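Reading time: 2 min
April, Shahzad Lodhi, Clumby project group

Drafting a Code of Practice for Hand-Held Gripper Recording: Project Report

1. Purpose

This report sets out the work of the Clumby group on a short code of practice for students who record manipulation tasks with hand-held grippers. The code was requested by the Sowerby teaching laboratory after a review of the Diltero recordings, in which 311 clips had to be set aside. In most of them, the operator had begun the task before the starting position had been established.

2. Scope

The code covers the preparation of the work surface, the condition of the gripper and the opening seconds of each recording. It doesn't cover the storage of data or the consent of persons recorded, both of which are dealt with in the laboratory handbook.

3. Starting position

Rule 2 of the draft states that each recording shall begin with the fingers open, nothing held between them and both fingers in view of the camera. The work surface between the fingers shall be visible.

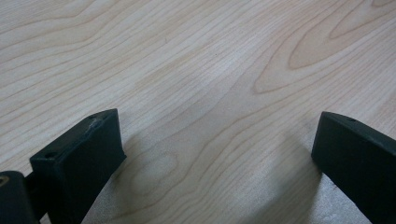

Fingers open over the wooden surface, with nothing held.

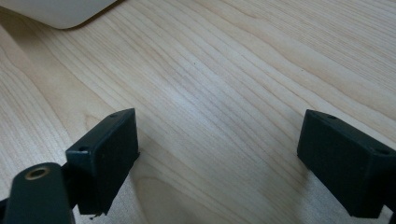
The operator shall hold this position for 5 seconds before moving towards any object. A shorter hold was considered, but reviewers found it difficult to separate the start of the task from the operator's first adjustment of grip.

4. Care of equipment

Screws and threaded inserts shall be checked before each session. Wear to the fingers shall be entered in the equipment log, even where it has no effect on use. A finger that moves on its mounting shall be withdrawn until it has been refitted.

5. Trial of the draft

The draft was tried over 40 recordings, using the Butetitz task sheets. Operators followed the starting rule without difficulty. The equipment log was less well kept, and several entries gave no name. Two operators asked whether the hold should be repeated after an interrupted task. The draft was silent on this point, and a clause requiring a fresh start has been added.

6. Outstanding matters

The group hasn't agreed a limit on marks or dust on the work surface. The present wording, "reasonably clean", will remain until the laboratory has issued its own guidance. The revised draft has been passed to the laboratory supervisor for comment.

Contact the project group | Copyright Clumby project group | Back to top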